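Budget for hand-held grippers for home data collection - how many pairs, and what else?
Posted in: Equipment and Purchasing
Asked 2019-04-06 by Svitlana Nechyporuk

I'm putting together an equipment request for a small project and would like a sanity check before I send it in. We want to record people doing ordinary tidying jobs in their own homes with hand-held grippers that carry a camera module, one in each hand. The recordings will be used to train a two-arm setup later. The arms are a separate budget and I'm not asking about those.

The first job on our list is small items and an open box: medicine cartons, tubes, a roll of tape, whatever a household keeps together in one place. The work gets done wherever the box normally sits, so often on a bed with a patterned blanket, and the operator works in whatever light the room has.

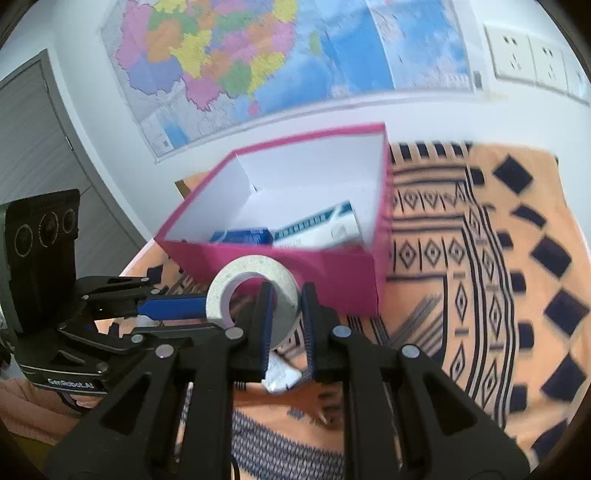
I have two quotes. Gostska sells a complete pair for 2386 per pair, with mounts, cables and one set of spare pads. Homon sells the grippers bare at a lower price, and you source the camera modules and cables yourself. Delivery from Gostska would be in time for a September start. Homon would not commit to a date.

The plan is 21 homes, with 122 recording sessions in total. My manager has asked me to justify every line, so:

How many pairs should I ask for if we have three operators?
Is it worth paying for the complete kit?
What do people forget to put in the budget?

I have never bought this kind of thing before. My last equipment request was for office chairs. Any real numbers are welcome.

brindlow_bench
Answered the same day, marked as helpful

Three operators means four pairs. Don't let anyone talk you down to three. A pair with one bad cable is a pair you can't use, and the operator is still on the clock and the family is still waiting in the kitchen.

On the kit question, I would take the complete one. We went the other way at Brindlow and bought the parts separately. The grippers themselves were fine. The brackets took two rounds of printing before the camera modules sat at the same angle on the left and right hands, and then we had to redo the calibration for everything recorded before the second round. If you add up the staff time, the cheaper option cost us more. If you have a technician with nothing else to do, your answer may be different.

What we forgot the first time:

Finger pads. They are a consumable. Light work with cartons is easy on them, but tape and anything with a rough edge is not. One spare set per pair will not cover 122 sessions. I would ask for four sets per pair and keep them in one bag with a label, or they walk off.

Cables. Buy them longer than you think you need, and buy right-angle plugs if the module takes them. A straight plug that sticks out gets knocked on door frames and bed posts.

Storage. Do one test session, look at the size of the files, multiply by the number of sessions, then double it for the backup copy. Don't use the supplier's number. Theirs is for one camera at the default setting.

Cases. A hard case for each pair, with room for the cables. Ours went around in shopping bags for a month and one module came back with a scratched lens.

Props. You say you are using the household's own things, which is good for variety, but bring a small set of your own for the first session in each home so you have something to compare across homes. Soft tubes are worth including. They squash when you grip them and slide when you put them down at an angle, and that is the kind of handling you are paying to record. I'd put in a hand cream tube, two sizes of carton, and one roll of tape that is narrow enough for the fingers to close on from the outside.

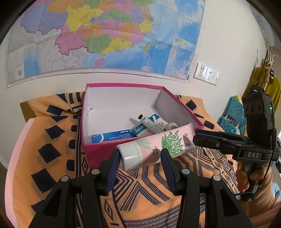 Also put in money for a second person at each session, at least for the first few homes. With both hands holding grippers the operator can't start or stop anything on a laptop, can't move a chair, and can't answer the door. We had one person recording and one person resetting the items, and it went much faster than one person putting the tools down between every take.

Last thing, check the weight before you sign. Ask for it with the camera module fitted. The weight on the quote sheet is sometimes for the gripper alone. An hour of holding one in each hand is tiring, and tired operators start resting their wrists on the box.

mkt_101
Answered two days later

Just rent. We looked at buying and it made no sense for one project. Ask Homon, they might do it.

Reply from Svitlana Nechyporuk
I did ask. Homon rents for a minimum of one year, and at that length it comes to more than buying from Gostska.

Reply from mkt_101
OK, then buy.

pavel_procure
Answered the following week

I agree with most of the first post but not with four sets of pads per pair up front. Order two, and get the price for further sets written into the quote so it holds for a year. Pads are sometimes revised and you don't want a drawer full of the old shape.

A few things from the purchasing side.

Get the quote split into lines. A single price for a "complete pair" is hard to defend to a manager and harder to insure. You want the gripper, the camera module, the mount and the cables each with their own price and part number. When one module fails you will need to show what it cost.

Ask what the warranty says about use outside a lab. Some sellers treat a private home as field use and cut the term in half. Havlíček did this to us - it was on page two of the terms and we found it after a drop. If it goes onto a tile floor in someone's kitchen, who pays?

Your sessions are spread over 21 homes, so budget for travel and for a small payment to each household, and put these under a separate heading from equipment. Our finance office rejected the whole form once because a household payment was sitting in the same table as the hardware.

If the money is tight, I would buy two pairs now, run the first five homes with them, and order the other two after that. Ask Gostska to hold the price. You will know by then whether you need the hard cases or whether a padded backpack does the job. It does mean one of your three operators has no pair at the start, so use that person for resetting the items.

Reply from Svitlana Nechyporuk
Thank you both. I've asked for the quote in lines and for the weight with the module on. Two pairs first looks like the version I can get approved, with storage and pads as their own lines. I'll post the final table when it's signed.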